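I met Omar Sleiman in the back room of Clerura, the piercing and tattoo shop he opened in Altolbridge two years after quitting his job at a tire place. He's got 60 piercings, a split tongue and a laugh you can hear from the street. I'd been told he was shy. He is not shy.

"My grandmother counted them once," he said, pouring me a coffee. "She got to 39 and told me to go wash my face."

The stretched lobes came first, when he was nineteen. Then the eyebrows, then a row of barbells down the back of his neck that he now kind of regrets — they catch on every sweater he owns. The tongue took him the longest to decide on. I asked what it was like the first week, and he pulled a face.

"Soup. Just soup. I couldn't say my own name on the phone, so my friend Shona had to call the bank for me. I lost weight, I was cranky, I slept sitting up. I'd tell anyone to wait a year before they book it."

And he does tell them! Shona Laing, who runs the front desk, says she's watched him send home more people than he's pierced on some Saturdays. (She has two small studs in each ear and says that's plenty.)

I wanted to know about the stares. He shrugged. Kids are great about it, he said, they just walk up and ask. It's men his own age who get weird, usually in line at the grocery store.

"One guy asked me if I set off the alarm at the airport. I said no, but you're about to set off mine."

His mom came around slowly. In June she let him pierce her nose, a tiny gold stud, and she's since sent him three of her friends from church.

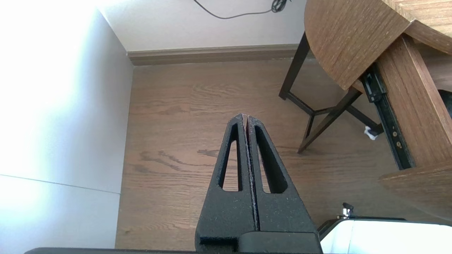 What's next for Omar

He's thinking about a scarification piece across his shoulders, done by Effie MacRitchie, an artist he's admired for years. He keeps putting it off. "I'm a baby about my back," he told me. "Faces, fine. Backs, no thank you."

Clerura takes walk-ins most afternoons, and Omar says to eat something before you come.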